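Ratex Press: Pre-Release Inspection Checklist, Trade Nonfiction (Illustrated)
Title under inspection: Ovisia, A Kitchen and Bath Herbal
Stage: second proofs, before release to printer
Revision 4 of this form. Replaces the one-page sheet.

How to use this form

Each item is marked Pass, Hold or Fail. A Hold means the book can move to the next department but not to the printer. A Fail sends the proofs back to the desk that produced them. Comments are required for Hold and Fail and optional for Pass. Initial the paper copy, not the PDF.

Section A. Reader safety

A1. Every recipe meant for the skin carries a patch test note. Pass.
Comment: Wording now matches in all chapters. The older version ("try a little first") remained in chapter 2 at first proofs and has been replaced.

A2. Essential oil amounts are given in drops and in milliliters. Hold.
Comment: The scalp oil and the foot soak give drops only. Author to supply volumes. Do not convert in house. Drop size varies by bottle and the author tested with her own droppers.

A3. Plants that are unsafe in pregnancy are flagged at the recipe as well as in the appendix. Fail.
Comment: Pennyroyal and tansy appear in the appendix table with no flag on the pages where they are mentioned. Add the margin symbol in both places. Check that the symbol key at the front of the book lists it.

A4. Look-alike warnings are present for all foraged plants. Pass.
Comment: The carrot family warning was moved to the top of the foraging chapter and set in bold.

A5. Storage times stated for anything containing water. Hold.
Comment: Rose water says "keeps well." Needs a number of days and the word "refrigerated." The same applies to the flaxseed gel.

A6. Lye instructions, if any, include gloves, eye protection and ventilation. Pass.
Comment: Soap chapter only. Order of mixing (lye into water) is stated twice, once in the method and once in the box.

A7. Medical disclaimer on the copyright page is the current version. Pass.

Section B. Text and permissions

B1. Recipe count on the back cover agrees with the interior. Fail.
Comment: Cover says 83 recipes. The index of recipes has 83 entries, but one is a cross-reference to the hair rinse and should not be counted. Either change the cover or add the short recipe cut from chapter 6. Editorial to decide before the cover is released.

B2. Quoted material cleared. Hold.
Comment: Permission for the epigraph to part two has been requested from the Beyene estate and is still open. If it is not in hand by April, the epigraph comes out and the part title page runs without it. No reflow results.

B3. Contract title matches title page, spine and cover. Pass.
Comment: The agent's office asked for the subtitle to be checked against the signed proposal. Checked. The comma stays.

B4. Acknowledgments approved by author in final form. Pass.

B5. Common names and Latin names agree throughout. Hold.
Comment: "Marigold" is used for both Calendula and Tagetes. In a book with recipes this is a safety matter as well as a style matter, so it is also entered in the section A log. Use "calendula" in all recipes.

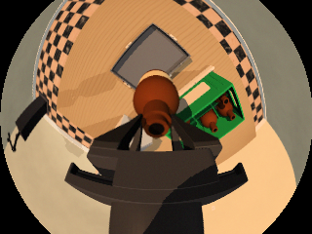 B6. Cross-references resolve to the correct page. Hold.
Comment: 28 references were checked by hand after the chapter 5 reflow and 4 were off by a page. The remainder of the book has not been rechecked. Production to run the full list again once A3 and B1 are corrected, as both will move text.

B7. Sources and further reading: addresses tested. Pass.
Comment: Two dead links removed. The entry for the Kevetti seed list was kept in print form only.

Section C. Proof stock and physical dummy

C1. Bound dummy lies flat at the midpoint without cracking. Pass.
Comment: Opened and pressed at three places. Glue line intact. Readers will use this book on a counter with wet hands, so the sewn binding should be kept even if the quote rises.

C2. Cover coating resists oil. Hold.
Comment: A drop of olive oil left overnight on the matte sample produced a visible ring. The gloss sample wiped clean. Request a matte sample with the scuff-resistant film and repeat the test.

C3. Text paper: show-through acceptable behind full-page art. Pass.

C4. Recipe text legible at arm's length. Pass.
Comment: Ingredient lists were raised by half a point. Method text is unchanged.

C5. Trim and gutter. Fail.
Comment: The drop column on the dosage tables runs into the gutter on left-hand pages. A reader could lose the first digit of a quantity. Move all tables outward. This is the most serious layout fault in the proofs and it should be corrected before any other page is touched.

C6. Ink and coating statements on file from printer. Hold.
Comment: Ink statement received. Coating statement to follow with the new sample under C2.

Section D. Author copy check

D1. Author has seen and returned all pages. Pass.
Comment: 53 queries were sent with first proofs and all came back answered. Answers have been transferred to the master set. Several are long. Where the author has supplied a new headnote in place of a yes or no, the headnote has been cut to fit and returned to her for approval.

D2. Author's changes at second proofs are within the contract allowance. Pass.
Comment: Corrections made under sections A and B at our request are not charged against the allowance.

D3. Author biography current. Hold.
Comment: The jacket flap still refers to her earlier manuscript as forthcoming. It was withdrawn. Replace with the approved short biography.

Actions before release

1. Correct gutter on all dosage tables (C5). Layout.
2. Add pregnancy symbol on the affected pages and in the key (A3). Editorial, then layout.
3. Settle recipe count (B1). Editorial.
4. Obtain milliliter figures and storage times (A2, A5). Author.
5. Change marigold to calendula where needed (B5). Copy desk.
6. Repeat oil test on new cover sample (C2). Production.
7. Update flap copy (D3). Editorial.
8. Full cross-reference check after items 1 through 5 are closed (B6). Production.

Result of this inspection: NOT RELEASED. Reinspect sections A, B and C in full. Section D needs only D3.

Keep the signed paper copy in the title folder with the marked proofs. Discard revision 3 forms.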